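4.2 Sorting by hand before the line changes

Nembridge runs a small sorting service for mixed household waste. Until last winter, all of the first-pass sorting was done by people standing at a belt. The firm then began moving part of that pass to an automated cell supplied by Sterer, and we were allowed to follow the change from the first planning meeting. Section 4.1 dealt with the belt itself. In this section we look at the handwork that the cell is meant to take over, and at what the sorters told us about it.

The work sounds simple when the manual describes it. A sorter picks up one item, decides what it is made of, and drops it in the right bin. In practice the deciding and the picking up are hard to pull apart. Several of the 32 sorters we interviewed said they often know what a thing is only once they have it in their fingers. A flat wrapper can feel like paper and still have a plastic layer. A carton may look empty and weigh too much. One sorter, on the early shift for most of her working life, put it this way: "My hand is done before I've thought about it. Then if it's wrong I feel it's wrong."

The hand-held gripper sits between these two ways of working. It has two padded fingers and is moved by a person, so the operator keeps the judgment but loses most of the touch. Figure 3 shows the tool at a table in a home, with the kinds of items that make up much of the household stream: packaging of card, plastic and foil, some of it flattened or crumpled.

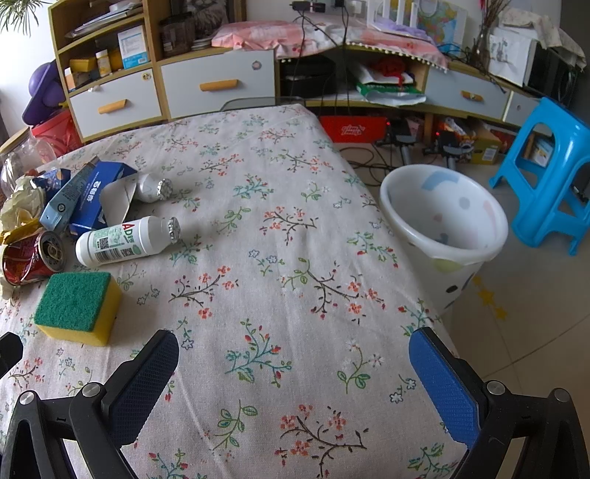
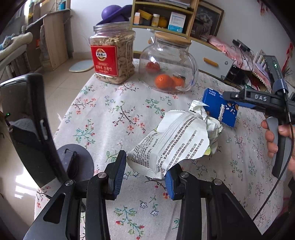
Figure 3. Hand-held gripper with open fingers over a cloth-covered table. First picture: drink can, bottles, sponge and packaging to the left of the tool, with a plastic bin beside the table. Second picture: an opened snack wrapper in front of the tool and a second gripper held at the right.

Sorters who had tried the gripper agreed on which items gave them trouble. Thin wrappers came first. With bare or gloved hands, people slide a wrapper to the edge of the surface and pinch it there, or press it with a fingertip until it buckles. With two stiff fingers they had to find a fold that already stood up, and they slowed down to look for one. Bottles and cans were thought easy as long as they lay clear of other things. In a heap, the sorters said, the trouble was getting the second finger in.

Shazia Dhanial, who supervised the changeover, kept a log of the items that the cell passed back to a person. It had reached 3256 entries when we closed our data collection. The entries are short and often blunt ("wrapper again," "two stuck together"), and we use them here as notes on the work, with no claim about error rates. What they do show is a change in what a sorter's day is made of. Before the cell, the awkward items came mixed in with easy ones. Now the easy ones are gone by the time the belt reaches the person, and what is left is awkward all the way through.

Opinions on this were divided. Some of the younger sorters liked it and said the hours went faster. Others missed the easy items, which had given them a rest - a short one, but they had counted on it. Uzma Magsi, a shop-floor representative, asked in December for the belt speed at the hand stations to be lowered, on the grounds that the old speed had been set for a mix that no longer existed. The firm agreed to a trial at two stations. Pay grades were left as they were, and this was still a sore point at the time of our last visit.

We return to the trial in Section 4.3, together with the training records.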